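4.3 Protective Stops During Rack Transfer

The transfer task described in Section 3 was repeated 100 times on the Tunen bench between the first calibration and the end of the trial period. In 27 of these runs the arm did not complete the motion. Nine of the incomplete runs were ordinary grasp failures, in which the fingers closed beside a tube or let it slip during the lift, and these are treated in Section 4.2. The remaining 18 ended in a protective stop raised by the arm controller, and they are the subject of this section.

A protective stop is triggered when the force estimated at the joints exceeds the limit set in the safety configuration. The controller holds the arm in position and will not accept further motion commands until an operator clears the stop on the teach pendant. In every one of the 18 cases the log gave the same code and named the wrist as the source. In none of them had the gripper, the fingers, or the tube reached anything that could account for the reported force. The stops were at first recorded as collisions, in keeping with the controller message, and the records were corrected after review of the joint current traces.

The traces show a slow rise in wrist torque over the last part of the approach, followed by a sharp step at the moment of the stop. A true contact with the table, produced on purpose for comparison, gives the step without the slow rise. The rise grew larger when the last wrist joint was turned far from its starting angle. It was also larger when the task planner, Joladura, chose a path in which that joint passed through more than half a turn before descending. Joladura selects the shortest joint path and has no model of anything attached to the outside of the arm, so it had no basis for preferring the smaller rotation.

Inspection of the wrist after the seventh stop found that the gripper cable had been tied back too close to the last joint. With the joint near its starting angle the cable hung free. As the joint turned, the slack was taken up until the cable pulled against its tie, and the controller read the pull as an outside force. The tie was removed and the cable was given a longer loop. The change lowered the number of stops but did not end them, and a second cause was then looked for.

The second cause was the payload setting. The configuration file in use had been written for an earlier gripper, and the mass and center of gravity it contained were both wrong for the present tool. The error was small enough that the arm moved normally at low speed. At the speed used for the transfer task it took up a large part of the margin between the expected torque and the limit, so that even a light pull from the cable was enough to cause a stop. The file had been copied from the bench at Trivside together with the rest of the cell settings, and the payload entry was not among the items checked when the cell was accepted.

Figure 4 gives the layout of the cell. The work surface is covered with brown paper and divided by blue tape into rectangular cells, which serve as the location reference for all tasks. Stops were recorded by grid cell and wrist angle. No link was found between the grid cell and the chance of a stop once the wrist angle was taken into account.

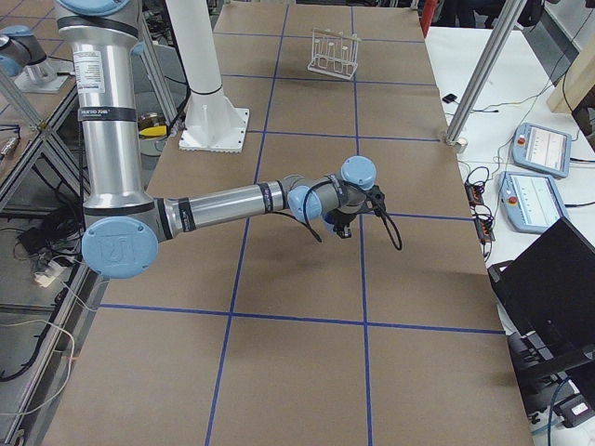 Figure 4. Transfer cell with the gripper held over the taped grid and the test tube rack farther up the table. The teach pendants are on the side table at right.

4.4 Corrective Measures and Remaining Risk

Three changes were made to the cell. The payload was measured again using the controller's own routine and the result was stored under a new file name. A limit of 37 degrees to either side of the starting angle was placed on the last wrist joint for all transfer motions. The cable loop was added to the list of items inspected before each session. The revised settings were put into use on June 13, 2019, and no protective stop of this type has been logged since that time.

Raising the force limit was considered and rejected. It would have hidden both faults, and the operators work within reach of the arm when racks are exchanged.

One matter remains open. During the review it was noted that operators had begun to clear protective stops from the pendant without first looking at the arm, as the stops had come to be regarded as false. In two runs the stop was cleared and the motion resumed in less than four seconds. No harm resulted, but the practice defeats the purpose of the stop. The operating procedure now requires a visual check of the wrist and the tool, with a written entry, before a stop is cleared. The Mühlbauer cell, which uses the same planner and a similar cable arrangement, will be inspected against the same list in September, and its results will be reported separately.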